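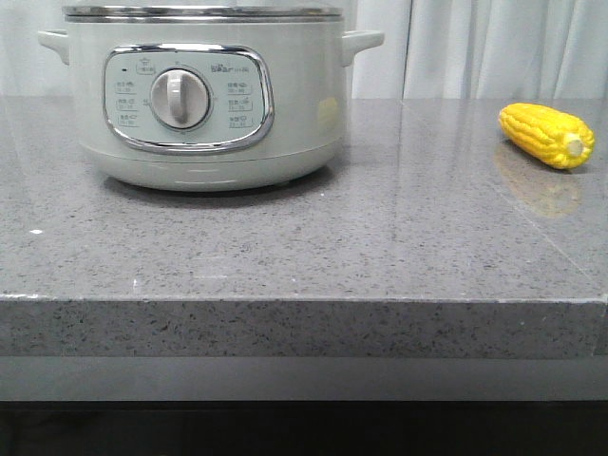 Arturo Melis doubts that a vegetable steamed for 10 minutes keeps much more of its vitamin C than one boiled for the same time, and he would like the companies printing that claim on their boxes to show their numbers.

PORHAM, 18 Apr 2026 - The Nondine Kitchen Testing Group today released its review of health claims made for countertop steamers. Staff read 49 product leaflets collected since January. Only 2 named a study, and neither study used a home appliance.

"Steaming is a fine way to cook," said Tetsuya Hirose, who edited the review. "We have no quarrel with it. We do have a quarrel with 'locks in nutrients' when the leaflet can't say which nutrients, or compared with what."

The review also questions claims about saving energy. Most leaflets compare a steamer with a full pot of water on an open burner and leave out the lid.

Nondine has asked the makers for their test data and will publish whatever it gets. Printed copies of the review, limited to 200, are available at the Maillard Street office in Porham.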